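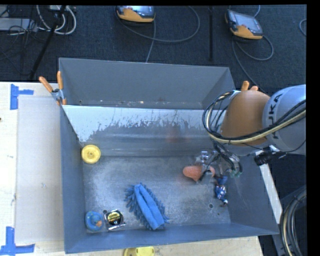 家里折腾转到工坊：Dernlow 分拣台进度，隔板和线束想听听意见

版块：自制与改造 > 机械臂

楼主 老铁皮
2022年2月3日

上次发帖还是在家里书房，被家里人连人带铁箱一起请出来了，现在整套挪到 Fleria 共享工坊。项目还叫 Dernlow，名字没什么含义，当时随手建的文件夹就叫这个，后来懒得改。

目标没变：把一箱乱七八糟的东西一件一件夹出来，放到左边那块浅灰色的板上，蓝胶带是我标的角。箱子还是那个灰铁箱，里面有块斜隔板，前宽后窄，我只用前面那格，后面那格先空着大件，以后想拿来放夹失败的。箱子边上夹着弹簧夹，橙色把手那种，一左一右。

箱里的东西是故意挑得难一点的：一只亮蓝色的清洁手套（带面条须的那种），一片透明包装的黑色圆盘，一个黄色的圆东西贴在角落里，还有穿蓝红白衣服的小人偶之类。之前在家只用积木，成功率高得我自己都不信，换成这一箱马上老实了。

昨晚跑了 83 次抓取，日志还没全看完，大致翻了一下，问题集中在两块：

1. 隔板上半截太亮。那块本来就磨得发白，下沿坑坑洼洼，深度图到那里就碎成一片，贴着隔板的东西经常找不到轮廓。

2. 夹爪那边线太乱。黑线一大团堆在夹爪上，我自己看着都心虚，手腕一转就怕哪根先绷断。

想问问各位：隔板是喷哑光漆、贴膜，还是干脆在软件里把那块抠掉？线束有没有便宜又不丑的整理办法？先谢过！

2楼 面条须爱好者
终于搬出来了，恭喜嫂子哈哈哈。

先说隔板，我投喷漆一票。我家那个铝槽也是同样毛病，喷了一层哑光灰，世界清净。记得先打磨再喷，你那个面全是划痕，不打磨的话漆一蹭就掉，到时候箱子里到处是漆渣，更糟。

手套那个你怎么夹的？夹中间那条还是夹须须？

3楼 老铁皮（楼主）
回2楼：程序自己选点，十次有九次选须须，因为须须凸起来，深度图上看着最像“有东西”。夹起来一小撮，手套纹丝不动，气人。中间那条是平的，还有一道折痕，人一看就知道该夹那儿，程序不知道。

4楼 Gheorghita_S
不同意喷漆。

箱子以后要是换呢？每换一个箱子喷一遍？你这套东西的意义就是对付乱七八糟的现实环境，结果第一步先把环境刷成它喜欢的颜色，那跟在家里夹积木有什么区别。箱子和隔板的位置都是固定的，标定一次，把那个平面当已知几何体直接减掉，剩下的才送去分割。一分钱不花。

5楼 面条须爱好者
回4楼：说得轻巧，他箱子是弹簧夹夹着的，夹爪蹭一下就挪位，你减哪个平面去？减歪了，贴着隔板的黄东西先给你减掉半个。

6楼 Gheorghita_S
那就先把箱子固定好啊。弹簧夹临时用用可以，长期跑真不行。底下打两个角码，或者台面上钉几根木条当挡块，箱子往里一卡，比夹子牢多了。固定都没做好就谈视觉，顺序反了。

7楼 老铁皮（楼主）
两位别吵，都有道理……

台子是工坊公用的，钉木条得问 Aigars Sakalauskas，他管台面，上次我拿热熔胶粘了个支架，被他念了一星期。不过他人不坏，我去磨一磨，木条拧螺丝、走的时候补孔，估计能同意。

箱子确实会挪。我在日志里看到有一次隔板位置跟前一次差了一截，当时还以为是相机松了，拆下来重拧了一遍，白忙。

8楼 扳手与茶
路过，说线的事。

我在 Nedelcu 那家店买过编织蛇皮管，开口自卷的那种，不用拆插头就能套上去，对你这种已经接好的线最友好。夹爪那一段单独留一个松弛弯，别跟手臂上那一大把黑的和米白的扎在一起。手腕轴转动幅度大，你全扎死了，转到头就是在拔插头。

魔术贴扎带，不要用尼龙扎带。尼龙的一拉紧就忘了松紧，还容易勒线皮。

还有你那两个示教器放地上我看着难受，灰色那圈线从地毯上绕过来，哪天踩一脚人和东西一起飞。墙上钉俩挂钩完事。

9楼 老铁皮（楼主）
回8楼：挂钩收到！蛇皮管的直径怎么选？我量了一下那团线，捏紧了跟大拇指差不多粗，不捏的话像个鸟窝。

10楼 扳手与茶
按捏紧的再大一号买。套太紧就硬，硬了手腕转起来更费劲。先买一米试，别学我一口气买一卷，现在还在柜子里。

11楼 Luminita_B
想问一个外行问题，那片黑色圆盘外面的包装是透明还反光的，深度相机看得见吗？我们小组之前拿塑料袋装的零件试过，相机看到的跟实物根本对不上，最后全部拆了袋子，算是认输。

12楼 老铁皮（楼主）
回11楼：一点都不外行，这个就是我最头疼的。黑的那面还好，上面有黄标签，彩色图上认得出来；透明包装那圈边缘深度全是洞。现在的办法是彩色图找标签，再按标签往外估一个圈。土得很，角度一斜就估歪。

我不想拆包装，拆了就没意思了。

13楼 Gheorghita_S
看，你包装都不肯拆，隔板倒想喷漆，标准不统一啊楼主。

14楼 老铁皮（楼主）
……被抓住了。

15楼 面条须爱好者
我还是坚持喷漆！箱子算工装，工装就该伺候好，难度留给里面的东西。工厂里谁家料箱反光不处理？

16楼 Brovden老王
工厂里多的是不处理的，换个打光就糊弄过去了。楼主先别动漆，弄块描图纸或者旧浴帘把灯挡一挡，让光散开，隔板那块亮斑能弱不少。我当年一月份冻着手在车库里试的，拿白床单绷了个框，比后来花 791 块买的那盏柔光灯也没差多少。那灯现在给我闺女拍手办用。

顺便提醒，隔板上偏右还有一点淡淡的红反光，我猜是旁边什么暖色东西映上去的，你转一转手臂看它跟不跟着动。跟着动的话，平面减法也好、喷漆也好，都得考虑这个，手臂自己会变成一个移动的光源。

17楼 老铁皮（楼主）
回16楼：这个我真没注意过！回头把手臂挪开对比一下。手臂的关节盖是橙褐色的，很有嫌疑。

浴帘家里有现成的，就是得先过家里那一关。

18楼 Luminita_B
贴角落的黄东西呢？我好奇那个能不能夹。圆的，又靠着墙，手指根本伸不进去吧？

19楼 扳手与茶
回18楼：看着有凸起的边，中间还有个小轴心一样的东西，可以试试夹中间那个小凸台，别管外圈。或者先拨一下，拨离墙再夹。

20楼 老铁皮（楼主）
回19楼：夹中间我试过手动的，手指太粗，容易打滑。拨一下这个动作还没写，我怕它拨着拨着把箱子也推走了……又绕回固定的问题。行吧，服了。

我整理一下接下来的顺序：先找 Aigars 谈木条，箱子固定死；然后浴帘散光，看隔板亮斑还剩多少；蛇皮管先买一米，夹爪那段留弯；示教器上墙。漆先不买，面条须同学别生气。

21楼 面条须爱好者
不生气，我等你回来买漆。

手套那个我再多一句：你可以给选点加个惩罚，附近深度变化太碎的地方扣分。须须那种一根一根的，扣分扣得最狠，中间那条平的自然就上来了。

22楼 Gheorghita_S
这个我同意（难得）。不过小人偶会跟着遭殃，它胳膊腿那边也碎。权重别一次拉太大，拿昨晚那批日志离线重跑一遍选点，不用动手臂就能看出来有没有变好。

23楼 老铁皮（楼主）
离线重跑好主意，彩色图和深度图我都存了。今晚先弄这个，反正不用占台子。跑完把选点的对比表贴上来，漏存的几次我会标出来。

24楼 Brovden老王
浴帘买带暗纹的不行啊，要素的，印小鸭子的也不行。别问。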